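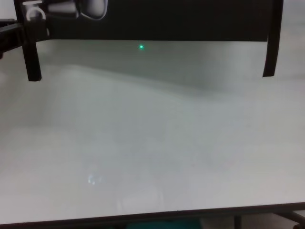 Fig. 1. White tabletop

Section 2: Fitting the Clomby 701 clear panel

The box says the panel can be up in ten minutes by one person. We have put up a good many of these and would like to meet that person. Allow an hour, and have a second pair of hands for steps 3 to 5.

These instructions cover a panel standing at the edge of a white Frandsen table, close to a wall. If your table is another make, read the note after step 2 before you drill or stick anything down.

Before you start

Check the parts against the packing slip and then check them against the table itself. The slip is printed before the box is packed and we wouldn't take its word for much. You should have the panel, the black bottom strip, 9 round fasteners and a cleaning cloth. Any spare fasteners come in a separate bag and are sometimes the shorter type, which do not grip.

Clear the tabletop completely and wipe it down. Grit under the bottom strip will hold it off the surface, and you will spend the rest of the afternoon wondering why the panel leans.

CAUTION: The panel is heavy and its edges are exposed. Wear gloves. The leaflet from Grevix describes the edges as "safe to touch", and they may well be, but keep the gloves on.

Fitting the panel

1. Look along the tabletop with your eye level with the surface. White tops hide a dip very well under a ceiling light. Lay a long straight edge across it in both directions, and pack the legs if there is daylight underneath.

2. Mark the line of the bottom strip in pencil. Measure from the wall at both ends. Few walls are straight, and a new wall is no more to be trusted than an old one.

Note: On tables other than Frandsen, the strip may overhang the edge. Prumevov sells an adaptor for this. We have tried it on 2 tables and it fitted one of them.

3. Set the strip on the pencil line and put the fasteners in by hand. Leave them loose. With a helper, lower the panel into the strip, starting at the end nearest the wall. Keep a soft cloth within reach on the table so that the panel can be put down on it if you need to stop. Check that the strip lies along the foot of the panel and that the fasteners can still be reached.
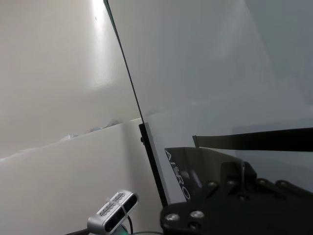

4. Tighten each fastener a quarter turn, then go back to the first and repeat. Stop as soon as the panel no longer moves when pushed lightly. The makers say you cannot overtighten them. We have, twice.

5. Stand back and sight down the edge of the panel against the wall. Glass has a green tint when you see it edge-on, which makes the edge much easier to judge than the face. Compare it with something you know to be upright, such as a plumb line. A spirit level held against the face will do if you have nothing better, but try it both ways round first to see whether it agrees with itself.

Reflections cause more complaints than leaning does. A bright patch on the wall beside the glass can look like a fault in the paint or the panel. Turn off the lights one at a time and look again before sending anything back. Small dark specks deserve the same treatment: wipe the glass, and if the speck is still there, look at the wall. 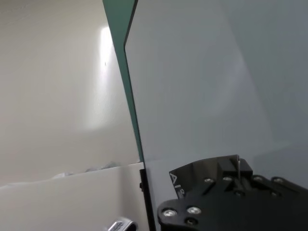
Cleaning and checking

Use warm water with a drop of washing-up liquid, then a dry cloth. The "streak-free" spray sold with the panel leaves streaks. It is otherwise harmless.

Keep cleaner away from the bottom strip, where it collects and dries to a crust. If this has already happened, go along the strip with a damp cotton bud.

Check the fasteners after the first 9 days and again whenever the table is moved. If one keeps working loose, replace it with the longer type. Glue is not recommended, whatever the sticker inside the lid may suggest.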